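Chapter 7
Grasping Soft and Irregular Objects

In this chapter
Two-finger grasping by hand-held tool
Compliant finger pads and contact area
Recording a demonstration
The Skimitz class project, stages 1 to 3

7.1 Introduction

The earlier chapters dealt with rigid parts. A machined block has a known width, its faces are parallel, and a gripper closing on it meets resistance at a predictable point. Most of the goods found in a home or a shop do not behave in this way. A sachet folds when it is pressed. A foil pouch may be full at the bottom and flat at the top. A bundle of cable changes shape each time it is put down. The methods of Chapter 4, in which the grasp point is calculated from a drawing of the part, give poor results with all of these.

The class project that runs through this chapter takes another approach. Students carry out the task themselves with a pair of hand-held grippers, one in each hand, and the motion of each gripper is recorded. The recordings are then used to train a controller. The project is named Skimitz after the practice kit used in the course, and a group of three students can complete it in 8 sessions. The software for storing and trimming the recordings is Skorkidico, introduced in Section 7.4.

The task is packing. A few small items are laid out on a surface beside an open box, and the operator must place them inside it. No item may be touched by hand once recording has started. The surface need not be a laboratory bench, and groups are encouraged to work on softer ones. A sheet or blanket gives way under the finger tips, so the jaws can be brought lower than they could on a hard table, but the cloth itself may be pinched together with the item. 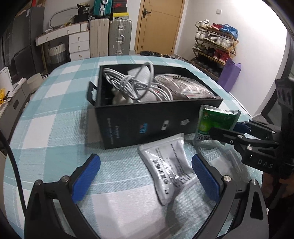
Peadar Rafferty objects that a class new to the subject should begin with wooden cubes, as his own groups do, and that soft packaging introduces too many causes of failure at once. The objection has some force. A cube isolates the closing motion, and a group that cannot yet place a cube cleanly will learn little from a sachet. For this reason Exercise 7.1 uses cubes only. The remaining exercises do not, as the habits formed on cubes (approaching from directly above, closing at full speed) have to be unlearned later.

7.2 Jaw opening and approach

Before the jaws close, three quantities are fixed by the operator: the opening, the angle of approach and the height of the finger tips above the surface. The opening should exceed the width of the item by a clear margin on both sides. With flat packets, beginners tend to open too little and push the item away with one finger. Opening the jaws fully at the start of every approach costs a little time and removes the fault almost entirely.

The angle of approach matters most for items that lie flat. A low angle lets the fingers slide under a raised fold or corner – a crumpled packet is easier to lift than a smooth one. Upright items are better approached from the side, below the point where the packaging begins to collapse.

Where two grippers are used, one may steady the box or the item while the other moves. The holding gripper should be in place before the moving gripper starts to close. Heidrun Haslinger's course notes call this the "quiet hand" rule, and the term is used in the rest of this chapter.

7.3 Planning the recordings

A usable training set for the packing task contains around 600 demonstrations. Groups should divide these between operators, and should change the starting positions of the items often. A set in which the box always lies at the same angle will produce a controller that fails when the box is turned – see the Ní Chonaill test in Section 7.6.

Failed attempts are kept and marked as failures in the Pekideck log sheet, with the stage at which the grasp was lost. They are left out of the first round of training and used again in Section 7.7.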